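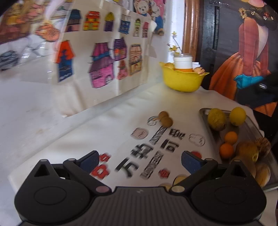

Clean the pads first, Urszula Kołodziej had said over the phone, then blame the motor.

Waldemar Głowacki wiped both blue pads with Sustance, which smelled of pears and regret. The Drorkadden gripper went on closing crooked. It had done 1,239 picks since January and seemed to feel that was plenty. He undid 2 screws and lost one in the fruit. 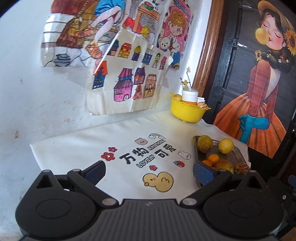 It's the left linkage, it's always the left linkage, came her voice again, chewing something.

He backed the pivot off, put a drop of oil in it and reset the opening to zero. The Kalinowski manual gave this job 20 minutes. The manual had never met a lemon.

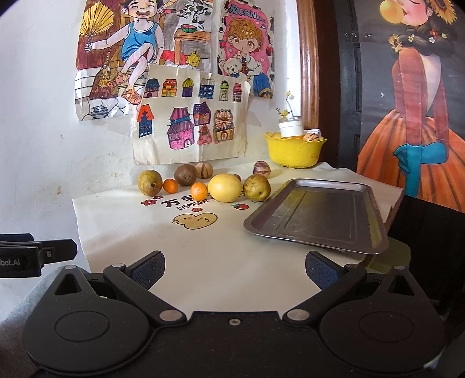

How tight should the pivot screw be?

Snug, then a quarter turn back, so the finger swings under its own weight.

He wrote that on his wrist and went looking for the screw.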